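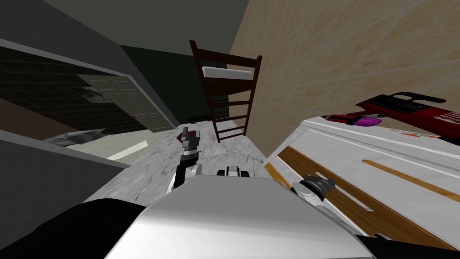

Dulce Lozano: Does the base track have to be down before the tile is grouted, or can it go in after? We have a marble-look tile on one side and a floating floor on the other, and the tile crew has already finished.

The base track of the Alesard Flat Transition can be installed before or after grouting. Where tile is already in place, the track is screwed to the subfloor in the gap between the two coverings and the cap is pressed in from above. Grout must be fully cured first, and the gap must be vacuumed clean.

Alesard Flat Transition, two-part aluminum floor profile

The profile covers the joint between two hard floor coverings of equal or nearly equal height. It consists of a slotted base track and a snap-in cap. The cap stays removable, so the joint can be opened for inspection without damage to the tile edge.

Dimensions
Cap width, standard: 38 mm
Cap width, narrow: 30 mm
Supplied length: 3,000 mm
Maximum screw spacing: 16 inches
Height difference between coverings: up to two millimeters

Supplied with each length
One base track
One cap with protective film
Countersunk screws for wood subfloors
Masonry plugs are sold separately under the Zepeda name and fit the same slots.

Installation
Measure the opening at floor level, not at the casing. Cut track and cap separately with a fine-tooth blade made for aluminum, and deburr both ends with a flat file. Leave the protective film on the cap until the last piece is seated. Place the first and last screws close to the ends of the track, then divide the remaining length evenly. Screw heads must sit below the channel walls or the cap will not close.

With a floating floor, the track is fixed to the subfloor only. The planks keep their full expansion gap under the wing of the cap. Do not fill that gap with adhesive, foam, or sealant.

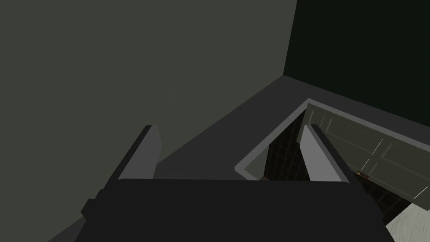
One buyer writes that the cap clicked in along most of a kitchen doorway but kept lifting at one end, and that a rubber mallet did not help.

Lifting at one end has two common causes. The first is a burr left inside the channel by the saw. The second is a track pulled out of line by a screw driven at an angle. Remove the cap, run the file lightly along the inside of the channel, and reset the screw. If the track itself is bent, replace it. A mallet should be used only with a wood block over the cap, starting from the middle of the run.

Care
Clean with a damp cloth and neutral detergent. Acid grout haze removers etch the anodized surface and must be kept off the cap. Wax polish is not recommended on the wings, where it collects dust along the floor line. 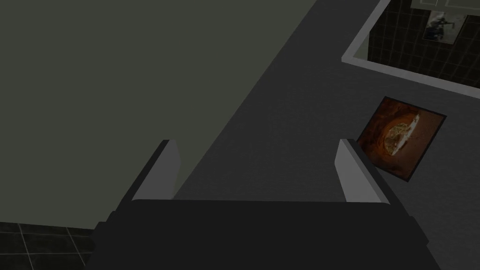 Finish selection should be made at the doorway and not from a printed chart. The profile comes in two matte colors from the Trendness range, Pale Gray and Charcoal. A pale surface changes with the angle of the light: the inner faces of the gripper fingers look almost white on the left one, while its outer edge is the same piece seen darker. The wings of a Pale Gray cap behave in a similar way beside a window. Charcoal shows less of this effect but shows dry mop marks sooner.

Both colors can be ordered in both widths. Samples are cut from production stock and include a short piece of track.

Ordering
Sold by the full length only. Orders over 30 lengths ship on a pallet from the Mestora warehouse; smaller orders ship in a cardboard tube. Inspect the tube for dents before signing. Caps with damaged film may be returned if they have not been cut.

Data sheet revised November 2024. The earlier sheet gave the screw size for concrete incorrectly and should be discarded.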